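Kelledside Support Desk
Ticket 2177
Subject: Left arm gripper drops out of position after homing, marker cell
Site: Nundon, bench cell 2
Opened: January 19, 2019
Assigned to: Tatsuya Kudo
Priority: normal
Status: closed

Reported fault

Two-arm cell, one two-finger gripper per arm, paper-covered table. Job is pick and place of felt markers. Customer reports that the left gripper closes short after a cold start. The fingers stop before they reach the marker, the controller logs "object held", and the arm lifts with nothing in the fingers. After several cycles the fault clears. Right gripper not affected. No change to the program since August, when both sets of finger pads were replaced.

Log extract supplied by customer:

GRP_L close cmd, target 0
GRP_L stopped, pos 697, current limit
GRP_L status: object held
ARM_L lift

Entry 1

Asked customer for the full controller log and the gripper settings file for both sides. Settings compared line by line. Same speed and same finger offsets on both. Current limit on the left is lower than on the right, no comment in the file to say who changed it or when. Asked customer not to alter it yet.

Position 697 is well short of the marker body. For comparison, the right gripper stops at 1968 on the same type of marker, repeatable to a few counts either way. Whatever the left is stopping on, it is inside the mechanism or the drive.

Entry 2

Customer ran the open/close test from the maintenance menu with no part in the fingers, 20 cycles from cold. Left gripper stopped early on the first six and then ran full travel for the rest. Right gripper ran full travel every time.

Points to friction which eases as the gripper warms up. The lower current limit makes it visible. Raising the limit would hide the symptom and I have advised against doing that first.

Entry 3

On site. Cell powered down overnight before the visit at my request.

Fault reproduced on the first close. Powered the arm off, released the gripper brake and moved the fingers by hand. Tight spot felt in the first third of the travel, one side only. Finger pads are seated correctly and do not touch each other or the palm. Linkage pivots checked with the fingers off: outer pivot on the tight side had been done up hard. The mark on the screw head does not line up with the mark on the link, so it has been turned at some point after assembly -- most likely when the pads were changed, as the two screws are easy to mix up on this model.

Backed the screw off, cleaned the pivot, one drop of light oil, refitted to the torque in the Koron service sheet with fresh threadlock. Checked the other pivots on both grippers. All within limits and left alone. Old threadlock residue wiped off with a dry cloth. Solvent not used near the pads.

Refitted the fingers, restored power, re-homed both arms. Re-taught gripper zero on the left. The right did not need it.
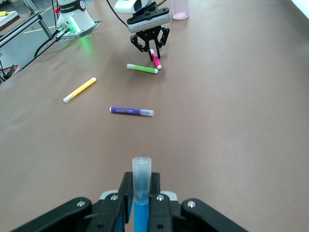 Grip force next. The current limit on the left was put back to match the right, then both were tested on the customer's own markers. The caps are the weak point: too much force there and they deform or pull off, so the pick point in the program is on the body. Confirmed this is still the case in the taught positions for both arms. Customer's operator had been picking by the cap in jog mode when clearing the table, and has been asked to stop.

Also checked while on site:

Wrist camera brackets: tight, both sides.
Gripper cable, left arm: no wear at the wrist bend. Strain relief moved one notch to give slack at full rotation.
Base connectors: seated, locking rings closed.
Table paper: must be pulled flat and taped at the edge. A ridge in the paper changes the pick height enough to matter with thin parts.
Base bolts: torque checked, no movement.

Entry 4

Customer repeated the cold-start test the following morning and sent the log. No early stops on the left. Stop position on a marker is now within a few counts of the right gripper. The empty close runs to full travel on every cycle.

Customer asked whether the "object held" message can be made stricter. It can. The program should compare the stop position with an expected window before it allows the lift. At present it accepts any current-limit stop as a good grip. Sent the Henare example routine with the window left blank for them to fill in from their own parts. They will need one window per part type.

Entry 5

Window check added by customer. Tested by sending a close command with no part present: the program now stops with a message and the arm stays down. Held part test passed on both sides.

Spare pivot screws ordered against this ticket, one set, to be kept at Nundon. Service sheet for the finger pads to be amended so that the pad screws and the pivot screws are shown separately -- raised with documentation under its own number.

Cause: over-tightened outer pivot screw, left gripper, with a reduced current limit in the settings file.
Action: pivot reset, zero re-taught, limit restored, grip check added to program.
Parts used: none.
Follow-up: repeat cold-start test at the next planned service.

Closed by T. Kudo with customer's agreement.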